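首页 历史 人物 专题 书评 订阅

结婚戒指与耳机线:和安妮克·吉尔伯特谈接线员的婚姻禁令

2020年7月14日
阅读时间:6分钟

安妮克·吉尔伯特(Annick Gilbert)接起电话的第一句话是:“您稍等,我给您转过去。”然后她笑了很久。她说研究电话接线员研究到第四个年头,这个玩笑每次都会自己跑出来,她先生已经不笑了,所以只好对着记者用。

她的书《请勿挂断》今年由特罗维茨出版社(Trovitz)出版,写的是一战以前诺盖拉(Nogueira)城里那家普鲁基克电话公司(Prukik)的女接线员。公司只招未婚女子,声音要清楚,手臂要够长,伸开来能够到交换台最远的插孔,结了婚就得走。最后这一条写在雇佣合同的背面,字比正面小一号。

“我第一次看到合同的时候没有翻过来,”吉尔伯特说,“拍了照,归了档,觉得自己很专业。过了好几个月,有一张的背面透出一点墨迹,我才想起来纸是有两面的。您可以把这句写进去,我的导师看到会高兴的。”

翻过来之后她看到了那段后来占去她全书一半篇幅的文字:受雇者一经成婚,视为自愿离职,公司不另行通知。她特别喜欢“自愿”两个字。“一个人穿着婚纱走出教堂,在不知情的情况下辞了职。这是我见过的效率最高的人事制度。”

争选票的那一代妇女,今天有雕像,有邮票,有周年纪念。争取婚后还能上班的那些人就没有这么好的待遇。吉尔伯特认为原因之一是她们的要求听起来太小。选票可以写在横幅上,可以让人站到街上喊。“我想在结婚之后继续坐在那把很不舒服的椅子上”,喊起来就差一口气。

“而且她们自己也吵,”她说,“交换台上有一批年轻姑娘是支持禁令的。道理很简单,前面的人不走,后面的人就升不到领班。我在读者见面会上讲到这里,总有人露出失望的表情,好像我把他们祖母的坏话说了。可她们要付房租啊。我不觉得需要替她们不好意思。”

这些争吵之所以留了下来,要感谢一份叫《弗莱卢拉》(Flelura)的小报。报纸由接线员们自己编,油印,下夜班以后在衣帽间里传看。上面有帽子式样的讨论,有关于某位主管的打油诗(押韵很勉强),也有读者来信。来信都用化名,化名多半是分机号码。吉尔伯特花了整整一个冬天,想把号码和人对上。

“有些对得上,有些我到今天也不知道是谁。有一位写信特别刻薄,每封信都把编辑骂一遍,骂完了再谈正事,谈得极有见地。我找了她很久。后来我怀疑她就是编辑。”

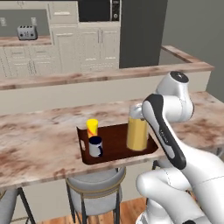
岛台上的托盘和白杯子。

禁令实行了好些年,大家的应对办法各不相同。最常见的一种是把婚事往后拖。诺盖拉教区登记簿上,接线员结婚的年纪明显比邻居家的女儿大,吉尔伯特在书里用了一章讲这件事,她说那是全书最没有人读的一章,因为里面有表格。另一种办法是偷偷结。

“戒指是个难题,”她说,“插线的时候手就在主管眼皮底下。有人把戒指穿在链子上挂进衣领,有人缝在裙子的里层。还有一位把戒指交给母亲保管,母亲转手当掉了,这事在家里闹了很多年,和公司倒没什么关系。”

她讲到偷偷结婚的人时语速会变快,看得出来喜欢她们。但她也提醒我别把事情想得太浪漫。丈夫也得配合演戏,在街上碰见要装作不太熟。房东太太如果嘴不严,就得搬家。一旦有了孩子,戏就演不下去了。公司并没有专门派人去查,它不需要,总有一封匿名信会寄到人事处,信纸往往还是公司自己的信纸。

“那些信我也读了。写得都很有礼貌,全部以‘出于对公司的关心’开头。我后来看到这几个字就起鸡皮疙瘩,看到物业的通知都会。”

事情在某年一月闹大。一位叫不出真名的接线员(小报上用的是她的分机号,吉尔伯特认为不应当由自己来替她揭开)星期六结的婚,下一个班次照常来上班,手上戴着戒指,没有藏。主管请她离开交换台,她说手里这通电话还没有接完。接完之后她又接了一通。据小报的说法,她那天下午接的电话比平时都多,态度也更好。

傍晚她被请了出去。第二天早上有六个人没有坐下。她们到了岗,戴着耳机,站在椅子后面,谁的电话也不接。这个姿势让公司很为难:合同里写了不得缺勤,不得迟到,不得与用户闲谈,没有写不得站着。

“公司的律师给董事会写过一份备忘录,专门讨论站着算不算上班,”吉尔伯特说,“很长,引了判例。我读的时候想,这个人按时收费的。”

站立持续了三天。诺盖拉的商会急了,因为鱼价报不出来;医院急了;据说最急的是赛马场。到第三天,公司同意收下一份请愿书。请愿书上有六十个签名,要求把“视为自愿离职”一句删去,并且让那位戴戒指的接线员回来。签名里有好几个是支持禁令的那一派的,这一点吉尔伯特想了很久。

“我最后的解释很平淡。她们觉得禁令可以有,但是把人从椅子上叫走的方式太难看。人有时候就是会为了难看不难看去签字。书评里有人说我这个解释没有理论高度,我接受。”

请愿书公司收下了,放进一个抽屉,抽屉上了锁。那位接线员没有回来。合同重新印过一版,原来那句话从背面挪到了正面,字号恢复正常。管理层在年度报告里把这件事称作“提高透明度”。

我问她写到这里的时候是不是很沮丧。她说沮丧倒没有,主要是佩服。“您想想,闹了一场,公司的回应是改排版。我在大学里待了这么多年,也没见过这么纯熟的手法,不过已经有人在追赶了。”

真正让禁令松动的是后来的战争。男人走了,交换台忙不过来,公司给结了婚离职的人写信,请她们回来帮忙,“暂时地”。信里没有提到从前。吉尔伯特在一位接线员后人家里看到过一封这样的信,背面记着买菜的账。她觉得这是她见过的最得体的答复,当然那位女士后来还是去了,工钱写在正面。

等仗打完,又请她们走。这一回走得没有那么顺利,她们当中有人在工会里学会了看合同的背面,也有人在战时当了领班,习惯了由自己来通知别人。禁令又拖了很多年才正式取消,取消的那天没有仪式。《弗莱卢拉》那时早已停刊,最后一期的头版是一则寻物启事,找一把伞。
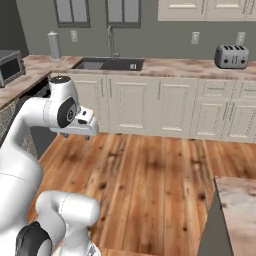 诺盖拉的接线员后来得到过补偿吗?

公司从未向因结婚而离职的接线员支付过补偿。禁令取消以后,她们可以重新应聘,但要从最低一级工资算起,以前的工龄不计入。

说到资料,吉尔伯特的抱怨就多了起来。普鲁基克的档案几经转手,清单上写的是六百盒,其中相当一部分是设备采购单和关于窗帘的往来信件。公司对窗帘非常在意。交换室朝南,下午太阳晒到插孔上看不清号码,于是有人提议装窗帘,有人反对,理由是接线员会打瞌睡。为这件事写下的公文,厚度远远超过关于婚姻禁令的全部文件。

“这大概能说明他们觉得什么事需要讨论,”她说,“解雇已婚妇女不需要讨论,一行字就够了。窗帘要开会。”

她说起自己怎么进入这个题目,也没有什么启示降临的时刻。她原本要写的是电话簿。她喜欢电话簿,家里有一整架,她认为这是人类写过的最诚实的文体。写着写着,发现电话簿里的女人几乎全是寡妇,而接电话的女人全都没结婚,中间那一大群人不知道去了哪里。她去问当时的同事,同事说,都在丈夫名下那一行。“我说我知道。可是知道归知道,那天回家路上我还是很生气,坐过了站。”

书出来以后,最让她意外的是来信的读者。有几位是接线员的孙女,寄来了剪报和照片,有一位寄来一只旧耳机,包得很仔细,邮费比耳机贵。也有人写信纠正她关于交换台型号的错误,一共纠正了三处,其中两处她承认,另外一处她准备辩论到底。她说研究妇女史的人都会收到这种信,开头照例是“拜读大作,受益良多”,第二段开始谈螺丝。

还有一位老太太写信来,说自己年轻时在另一座城市的邮局做事,也是结婚那天丢的工作。领导在婚礼上致了辞,夸她做事认真,祝她幸福,顺便把钥匙收走了。老太太说她一直以为这是自己的运气不好,读了书才知道是规定。吉尔伯特把这封信放在书桌上,没有归档。

我问那位老太太知道以后有没有觉得好受一点。

“我也写信这么问她。她回信说没有,更气了,但是气得比较有条理。”

书里有一处地方我一直想问。写到戴戒指的那位接线员离开公司以后,吉尔伯特只用了半页纸,说她搬了家,之后的记录不全。对一个整本书都绕着她转的人物来说,半页有点吝啬。

吉尔伯特沉默了一会儿。她说手上其实有更多线索,地址,一份教堂的名册,还有一张也许是她、也许是她表妹的合影。她写过一个比较长的版本,里面有推测,有“想必”,有“我们不难想象”。改到后来,她把所有“想必”都划掉,剩下的正好半页。

“编辑求过我,说读者会想知道她幸不幸福。我也想知道。可她当年就是因为私事被人写进信里才丢的饭碗,我不太愿意再写一封,哪怕我这封文笔好一点。”

她下一本书打算回到电话簿。特罗维茨的编辑还没有同意,委婉地问她能不能在里面放一桩谋杀案。她说可以考虑,反正电话簿里人多。

通话快结束时她那边有人按门铃,她让我别挂,走开了好一阵。我听着一段空白的线路声。回来之后她说是送错的包裹,是给楼上的,收件人只写了某某先生和太太,太太没有名字。她在便条上补了一句话请楼上自己下来取,又问我,便条上应不应该把太太的名字写上去,她是知道的。

我说写上吧。她说已经写了。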